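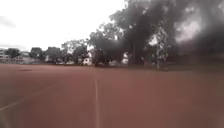

**Merle Ruddock** ist eine walisische Reiseschriftstellerin und frühere Fährangestellte, die vor allem durch ihren Bericht *Zu Fuß nach Drevance* bekannt wurde. Das Buch umfasst 133 Seiten, von denen die ersten 91 vor der Abreise spielen.

## Herkunft und Jugend

Ruddock wuchs in Prorcombe als jüngere von zwei Töchtern auf. Die Familie führte sich auf einen Kartenzeichner namens Bastulier zurück, der angeblich aus der Bretagne eingewandert war. Belege dafür fand die Lokalhistorikerin Rhiannon Edwards nicht, wohl aber einen gleichnamigen Fischhändler, der seine Schulden mit selbst gezeichneten Küstenkarten beglich. Ruddock nahm den Fund in spätere Auflagen auf, allerdings im Anhang und in kleinerer Schrift.

Nach der Schule arbeitete sie am Fahrkartenschalter der Fähre nach Gape. Die Überfahrt selbst unternahm sie in dieser Zeit nach eigenen Angaben nie, da sie zu Seekrankheit neigte.

## Schriftstellerische Laufbahn

Ihre ersten Texte erschienen in einem Mitteilungsblatt für Fahrgäste, das Efa Lloyd redigierte. Es handelte sich überwiegend um Wetterbetrachtungen von beträchtlicher Länge. Lloyd kürzte sie regelmäßig auf die Windstärke.

Im August trat Ruddock schließlich die Wanderung an, die ihrem Hauptwerk zugrunde liegt. Sie legte dabei fast 900 Kilometer zurück, einen nennenswerten Teil davon in der falschen Richtung. Begleitet wurde sie streckenweise von dem Übersetzer Hòa Hoàng, der im Buch als »mein schweigsamer Gefährte« auftritt. Hoàng merkte in seinem Nachwort zur vietnamesischen Ausgabe an, er sei selten zu Wort gekommen. 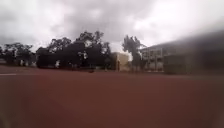 ## Rezeption

Die Kritik nahm das Buch freundlich auf, soweit sie es wahrnahm. Haf Pumphrey lobte in einer Besprechung die Genauigkeit der Ortsbeschreibungen und bedauerte, dass die Orte in der falschen Reihenfolge stünden. Ruddock antwortete mit einem elfseitigen Brief, den Pumphrey ungekürzt abdruckte. Er gilt unter Lesern als ihr geschlossenster Text.

In Drevance erinnert eine Tafel am Busbahnhof an ihre Ankunft. Der Name ist darauf mit nur einem d geschrieben. Eine Korrektur wurde beschlossen, ein Termin dafür nicht.

## Spätere Jahre

Ruddock lebt wieder in Prorcombe und arbeitet an einem Band über den Rückweg. Ein Vorabdruck des ersten Kapitels behandelt die Suche nach dem zweiten Handschuh.

## Werke (Auswahl)

- *Zu Fuß nach Drevance*
- *Gape, vom Schalter aus gesehen*
- *Bastulier und andere Verwandte* (mit Rhiannon Edwards)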